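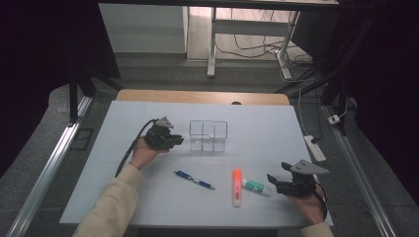
Workshop Tips: Comparing Hand-Held Grippers at a Small Table

In our workshop we try many grippers before we decide which one is good for daily work. I have made most of the mistakes already, so I wrote down what helps me. The tips are for hand-held grippers, the kind you hold one in each hand, but many of them are useful also for an arm.

Prepare the table

Put a plain white surface on the table before you start. A wood pattern makes small things difficult to find later in the recording, and a white pen cap on a white board is still easier to see than I expected. Fix the board at the corners with flat tape. If it moves under your wrists, you will correct with your hands without noticing, and then you compare your own patience and not the grippers.

Keep the power strip off the working surface. Put the cables to the outside, left cable to the left and right cable to the right, and leave enough slack that you can cross your hands once. Before each round I make one slow reach to the far corner. When I feel a pull at the wrist, I stop and give more cable.

Choose the objects

Stationery is cheap and very honest as a test. A ballpoint pen is thin and rolls away. A highlighter is thicker and mostly has smooth sides. A glue stick is the fat one, and it shows if the jaws open wide enough. A clear box with compartments is a good place to put them, but please know that clear plastic is hard for some depth cameras. If your camera loses the walls, put a thin strip of paper tape on the top edge of each divider.

Do not change the objects in the middle of a comparison. I once replaced a pen with another one that had a rubber grip, and the results of that whole afternoon went to the trash.

Start every round the same

Mark the start positions with small pencil dots. Lay the pen diagonally, because a pen that is parallel to your jaws is too easy. Open both grippers fully before the first reach. Wear the same sleeves, or roll them up, so the cloth does not touch the objects.

What I found with our two pairs

We had the Grungate pair and the Løken pair, and each was used for 100 pick-and-place tries with the same three objects. I write only my own opinion here, your hands can be different.

The Grungate jaws are wider at the tip. The glue stick was no problem, and it was pleasant to work with for a long time. With the pen I had to come from a steeper angle, or the tips touched the board first.

The Løken jaws are narrow and the pen is very easy. But the trigger is stiff, and my left hand was tired before the right one. Lucinda Castellanos has smaller hands than me and she did not like the trigger at all. She put a piece of foam tape on it, and after this she preferred the Løken. I still prefer the Grungate for thick things.

For the recording we used the Tascombe controller with both. It needs to be started before the grippers are connected. In the other order it sees only one side, and you find it out when you look at the files.

Small things that save time

Clean the finger pads with a damp cloth after the glue stick, also when the cap was closed.

Check the screws on the top plate every morning. A loose plate moves the tracking a little, and this is difficult to repair afterward.

Write down failures at once, with the reason in a few words: "slipped," "hit divider," "closed too early." In the evening you will not remember.

Change hands. If the left side always takes the pen, you learn nothing about the right gripper.

Take a break when you begin to squeeze too hard. For me it comes sooner with the stiff trigger.

The Mulstead pair is still in its box. I will add my notes about it when the longer cables have arrived.

Last changed: 2023-08-31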